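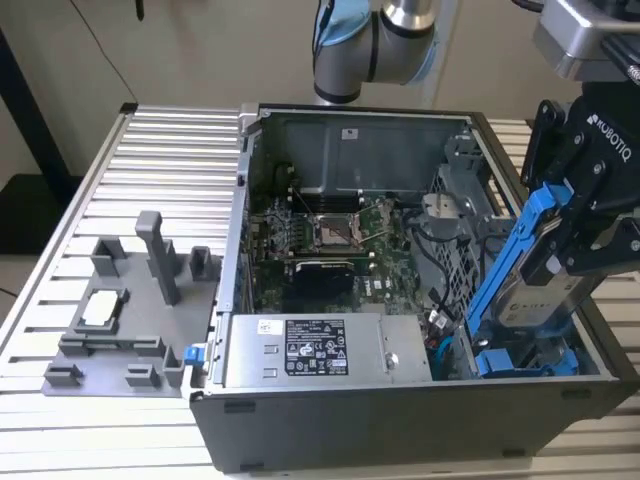
Subject: Re: [lake-watch] Swan counts at Gritska and the new reporting form

Hello all,

Replying to the message from Tuesday, quoted here so newer members can follow.

> The district veterinary office has asked for counts from all three
> reservoirs by the end of April. Does that include Plastell? We had
> 600 coots there last month and no sick birds. Also, do we log dead
> gulls separately from dead waterfowl?

Yes, Plastell is included. So are Sukent and the upper part of Gritska. The small ponds are optional.

Dead gulls go on the same form, but on their own line. Give the species if you are sure of it. If you aren't, write "gull" and leave it there. Please do not pick up any carcass, even with gloves. Note the spot, call the office, and keep dogs away.

The latest totals I have are 3636 birds at Gritska, more than 300 at Sukent, and 32 mute swans on the Wi channel. One swan at Wi was swimming in circles and was reported the same morning. The office has the location and will let us know the test result. Until then the east path stays closed. 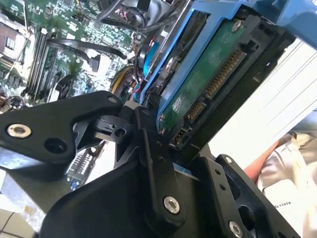
Drive in its blue caddy, with the open computer behind.

A few people sent counts without a start and finish time. The office can't use those, so please resend them. Morning counts are preferred, before the boats go out.

Boots should be scrubbed and disinfected between sites. If you are visiting two reservoirs in one day, do Sukent first and Gritska last. Feeding stations near the water should come down until further notice.

The old paper form is still accepted this month.

Regards,
Gritska count desk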